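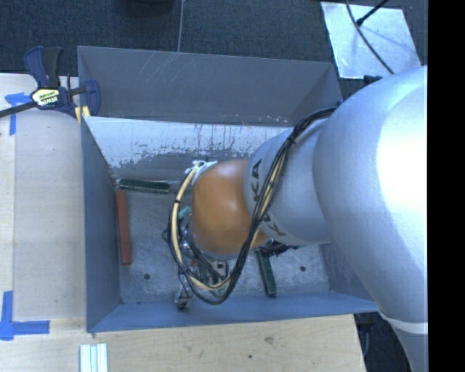
How long does the bin picking demonstration need for one group of visitors?
Allow 20 minutes per group, including questions. The run itself takes less than half of that.

Minutes of the open day review meeting, Osden Automation Center, 7 August 2019

Chair: Mio Sakamoto
Present: cell operations, safety, visitor services, one representative from Guston
Apologies: Soriano

1. Minutes of the previous meeting
Accepted with one correction. Under item 4, "controller" should read "gripper controller."

2. Attendance
Visitor services reported 89 registered visitors in the morning session. The afternoon was not registered at the door, so no total can be given. Guston asked that both sessions be registered next time. Agreed.

3. Bin picking cell
The cell was shown with long narrow blocks in the open metal bin. Operations had proposed a fuller bin. The chair preferred to keep the number of blocks low so that visitors could follow each pick. No change for the next event.

The log for the preparation period and the open day holds 1,507 pick attempts. Failed attempts were mostly blocks lying close against a bin wall, where the finger has little room to enter. Operations will sort the failures by block position before any change is made to the approach angle.

Safety asked whether the bin had shifted during the sessions. Operations checked the clamp on the rim after each group and found no movement. The tape marks on the wooden work surface stay in place until the next calibration.

Wear on the inner wall of the bin was discussed. It does not affect picking, but bright patches may affect the camera readings. Guston offered a matte coating sample. To be tested on a spare bin first.

4. Cable routing
The loop at the wrist was reviewed. Guston considers it acceptable at demonstration speed. Safety wants the ties inspected before each public session — this goes on the start-up checklist. Speed stays limited to 100 mm/s near the bin while visitors are present.

5. Stustia software
The Stustia display was hard to read from the back row. Font size to be increased. The pick counter will reset at 1,000 until the display fault is corrected.

6. Next open day
Planned for February. Date depends on the hall booking.

Actions
Operations: failure list by block position; coating test.
Safety: revised start-up checklist.
Visitor services: registration for both sessions; hall booking.
Guston: coating sample and data sheet.
Chair: send the minutes to Soriano.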